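Print this item | E-mail to a friend
Home > Newsletter > Notes from members > Back issues

Teaching by hand: a second look at the Flelteck talk

I went to the Flelteck evening because three people told me I should, and because I have spent a good part of my working life being told that programming is about to go away. Flelteck's pitch is that you no longer write the motions for a robot. You do the job yourself, holding a pair of grippers like the ones the robot will have, and the machine learns from the recordings. Liên Ninh gave the talk. She was clear, she didn't rush, and she answered most of what she was asked, so what follows is no complaint about her.

The job they have picked is clearing household stuff into a box and taking it out again. They call the project Lullus. The person doing it holds one gripper in each hand, squeezes to close, lets go to open, and works through whatever is lying around. Flelteck used to do this with remote control, sitting an operator at a pair of leader arms across the room from the robot. Ninh said they gave up most of that last September. An operator on the remote rig got through 14 usable runs in a shift. With the hand-held grippers the same person got 144.

I don't doubt those numbers, but I would like to know what "usable" means. On the remote rig a run was thrown out if the arm hit its limits or the operator lost sight of the object. With a gripper in your fist, neither happens. Your wrist goes where it likes and your own eyes are a foot from the work. So a run that would have failed on the robot now counts as a good one, and you find out later, when the arm tries to follow you and its elbow has no place to go. I asked about this. The answer was that they filter out paths the arm can't reach, and the filter was still being tuned. Fair enough. I'd have liked the count after filtering.

The other thing I kept coming back to is how much of the skill belongs to the person. Anybody who has trained a new hire at a packing bench knows that you can show the same move all morning and have it copied perfectly, and the wrong part of it is what gets copied. People regrip. They nudge a thing against the wall of the box to turn it. They pause because they are thinking about lunch. All of that goes into the recording, and the software has no way to tell the nudge that matters from the pause that doesn't. Flelteck's reply is to use a lot of people - 32 of them so far - and let the habits average out. Maybe. Averaging two good ways around an obstacle can also send you straight into it, and that problem is older than I am (well, nearly).

Where I will give them credit is the mess. Most demonstrations I've sat through used wooden blocks on a bare bench, under lights you could do surgery by. Lullus goes into lived-in rooms and leaves the clutter alone. Soft toys, a roll of tape, a printed tablecloth, paper piled up any old way, shiny plastic hanging where it will throw glare at a camera. If the thing is ever going to work in a home, that is the right place to collect.

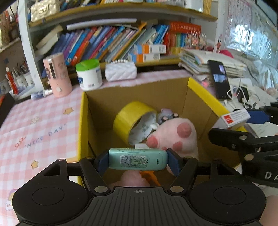 It also makes the job of judging it harder, and I suspect not everyone at Flelteck minds. On a bare bench you can run the same test twice. In a room full of odds and ends every attempt is its own case, and a failure can always be put down to something unusual in that one. Ninh showed us 2 clips of the robot working by itself. Both went well. When somebody at the back asked how many clips there were to choose from, she said she would have to check.

There was some talk afterward about Harement, who are still using remote control and say so proudly, and about Vi, the training software both outfits seem to have settled on. My own view is that remote control is slow and tiring and at least keeps you truthful about what the arm can do. If I were paying for it I would ask for some of each, and I'd ask for a test room that no demonstrator had ever set foot in.

The slides are to be sent around once Flelteck has cleared them. Ninh has offered to bring a pair of the grippers to a later meeting so members can have a go, and I'd encourage people to take her up on it. Bring something awkward to pick up. I have a bag of loose washers in mind.

Print this item | E-mail to a friend
Previous item | Next item | Top of page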